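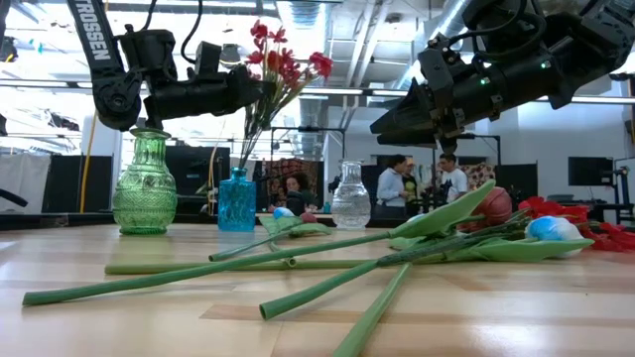 Two-arm station with three glass vases; the red flowers are in the blue vase.

How to Hand Over an Arranging Station at Plolto

Staff who formerly filled every vase by hand now share the task with the arms. The duties of the table attendant have changed accordingly.

1. Set the vases in a row across the middle of the table, with space between them.

2. Lay the remaining stems flat in front of the vases. Stems may lie at different angles, but flower heads should not be stacked.

3. Step back from the table and start the run in Hivorix. One run allows 16 placements.

4. Stay within sight of the station. If a stem falls, pause the run before reaching in - never while an arm is moving.

5. Record each pause on the Tam sheet, with your initials and the vase color.

Attendants work at a station for no more than 100 minutes before rotating to packing or design. Pay grades are unchanged by the rotation. Staff who prefer to remain in hand arranging may apply to their supervisor before the November schedule is issued.

Revised 29 July 2018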